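The planner finally stops arguing with itself

Okay, long one, get a coffee. I've been quiet since the last post and it's for a good reason: I've been deep in the approach code and I am having the best time.

Quick recap if you're new. I write the layer that sits between perception and the arms. Perception hands me objects with poses and a confidence, the task side hands me something like "go to the nightstand and get ready to work on the lamp," and I have to come up with a place for the base to park and a posture for both arms when it gets there. It sounds like a small job. It has eaten most of my evenings since I started on Mostness, which is what I call the whole stack (the name was a typo and I got fond of it).

Everything I'm showing today is in simulation, in the bedroom scene. I like the bedroom because it's awkward. There's a bed taking up one side, a wall right behind the furniture, and a target that sits in the corner between them. My old planner was great in open rooms and terrible in corners, so for a while now the rule has been that if it doesn't work at the nightstand, it doesn't get merged.
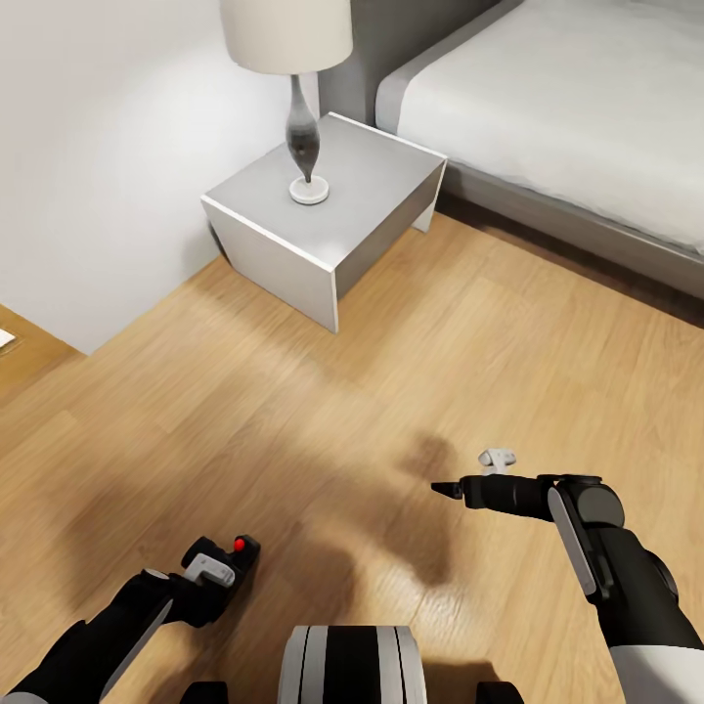 Facing the nightstand corner, both grippers empty.

So what was wrong before? I had two separate pieces of code picking the stopping point. One scored base positions by how reachable the target was for the arms. The other scored them by clearance. Then I added the scores together with weights, and I tuned the weights by hand, and you can guess how that went. Close to the wall, the reachability score wanted to creep in and the clearance score wanted to back off, and the sum of the two had a pair of nearly equal peaks. Any little wobble in the pose estimate would flip the winner. The base would start toward one spot, replan, head for the other, replan again. I have a log where it changed its mind 10 times before it settled. It looked like somebody trying to get past you in a hallway.

I tried smoothing first (everyone tries smoothing first). It hid the flipping but made the base sluggish, and when an object really did move, the planner hung on to the stale answer for way too long.

The thing that fixed it came out of a conversation with Piret Stankevičius, who has been reading my pull requests and is far more patient than I deserve. She asked why clearance was a score at all. Either the base fits with the margin I want or it doesn't. So why was I letting a really good reach score buy its way into a bad parking spot? I stared at that comment for a good while, then went and ripped out the weighted sum that same night.

Now it goes like this. Clearance is a hard filter, run first, over a grid of candidate base poses. Whatever survives gets scored on reach only. And the planner keeps its current goal until another candidate beats it by a set margin, so a tie goes to the spot we already picked. That last bit is maybe 2 lines of code and it did more for the wobble than all of my smoothing put together. I could have cried!

The filter also made everything faster, which I didn't expect to matter as much as it does. Reach scoring is the expensive part, all that inverse kinematics for two arms, and in a tight corner most of the grid gets thrown away before we ever get there. Replanning in the bedroom used to be slow enough that I could feel it. Now it's quick enough that I run it on every perception update and don't think about it.

Then there's the heading problem, which is where I've been living this week. A spot can be fine for the base and still leave the robot pointed in a dumb direction, staring past the target. I'd been treating heading as whatever fell out of the path, with a turn at the end.

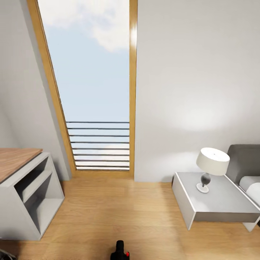

What I want is for heading to be part of the candidate from the start, so each grid cell gets split into 8 directions and each of those gets scored for itself. Yes, that multiplies the work, but with the filter going first I can afford it. There's a small extra term for keeping the target well inside the camera's view, so perception keeps getting good looks at the lamp while the arms are getting ready. I had it too strong at first and the base would park beautifully for looking and uselessly for reaching. Turned it way down. Much happier.

The lamp has been a nice test for perception too, by the way. A wide shade over a narrow stem over a small round foot is a mean shape if your object model is one box. The box is as wide as the shade all the way down, so the planner thinks there's a fat column sitting on the nightstand and refuses perfectly good hand positions near the stem. I've switched to a stack of simple shapes for anything with a big change in width, and it opens up a lot of room. I still fall back to the plain box when confidence is low. I'd like to do better there, but I don't have a good idea yet, so if you do, please write to me.

Tooling note for those of you who asked: the replay viewer is Clirkar, which I've been patching as I go. The best change so far is drawing rejected candidates in the floor plan along with the reason they were rejected. I found more than 7 bugs that way in one sitting, including a sign error in the bed footprint that had been there since last June. June! All that time the planner thought the bed was a little skinnier than it is.

Still on the list: arm posture during the drive (I just hold them low and forward at the moment and it's crude), and saving the rejected candidates to disk in a format that isn't embarrassing. I'll put the filter code up once Piret has been through it, and the heading split after that.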